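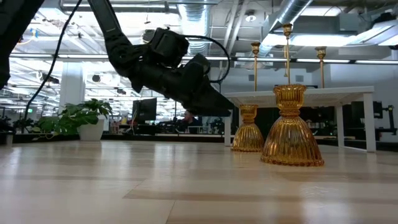
Candle holders

A candle holder is anything that keeps a candle upright and catches the wax, and I've been writing up the entries on them for our little household glossary, so bear with me, I get carried away. People say candlestick, candle holder and candelabra as if they were all one thing. A candlestick is the tall kind for a single taper, a candelabra has arms, and "holder" covers the whole lot (including a saucer, if you're desperate!).

Glass holders

My favorites are the amber ones. The color suits candlelight so well, all golden orange, and ribs in the glass give the light something to catch on. A bell-shaped base flares out at the bottom, so it sits nice and steady, and some have a tulip-shaped cup with a scalloped rim on top. I love those. I bought my first at the Lestgate flea market one October and still use it. Wash them by hand in lukewarm water, please.

Tall candlesticks

Slender gold ones look best in a group at different heights, with the tallest in the middle. Ayuba Kwofie, who edits the lighting pages with me, likes them all even and we've agreed to disagree. A thin stem needs a straight candle, because a leaning one will drip down the side and onto your tablecloth.

Getting wax out

Let it harden, then lift it with a wooden stick. For a narrow cup I pour in warm water and wait 8 minutes. Don't use a knife on glass, I've chipped one that way.

See also: Snuffers, Tapers, Tea lights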